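Products > Small Drives > Plusano > Parts and Kitting Gallery

Plusano drive unit: parts and kitting

Posted Apr 5, 2019

The Plusano is a compact drive unit built at the Ghanem shop for Fevivgate. Each unit is kitted before assembly, which means that the parts are sorted by type into open bins and then moved to a tray in the set for one build. Most questions we get from service customers concern the motor and the control board, so this page covers those two items and how they are stored. Housings and fasteners are on the Dridness page.

Motors and boards are kept in separate bins. Leads snag on tall components, and a capacitor that has been pulled sideways can pass a visual check and still fail later. The bins are shallow, with rounded corners, so a part can be lifted out by its casing without reaching down a wall. Motors are never picked up by the wire.

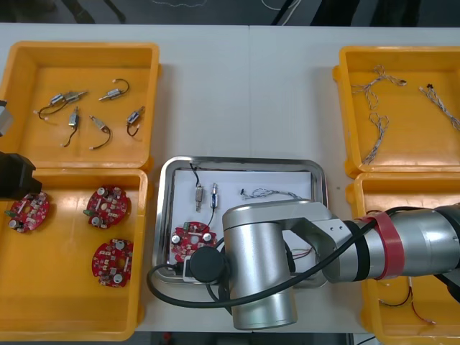 Kitting table with yellow bins and paper-lined steel tray. Small motors upper left, round red control boards lower left.

Motor. Cylindrical, silver metal casing, short leads ending in a white connector. The leads are supplied at a fixed length and should not be trimmed or extended. If a connector is damaged, replace the motor as a unit – crimping on a new one in the field has given poor results. Spare motors are sold in packs of two.

Control board. Round, red, with a central hole and silver electrolytic capacitors on the component side. Hold the board by its rim. Boards are stored with the component side up and should not be stacked, even for a short time. The current board replaced the earlier layout in October. Both versions fit the same housing, but the two should not be mixed within one installation.

Tray. Stainless steel with a raised rim, lined with plain white paper. Small debris shows up clearly on the paper, and the sheet is changed with each batch of 29 units. A torn or marked sheet is changed sooner.

Bins. Yellow plastic, one part type per bin. Bins are wiped out before refilling, and new stock is not poured on top of old stock. Replacement bins are listed under shop supplies – order by outside dimensions, as the thick rims reduce the usable space.

Part numbers for the motor and both board versions are in the Plusano service sheet, section 2.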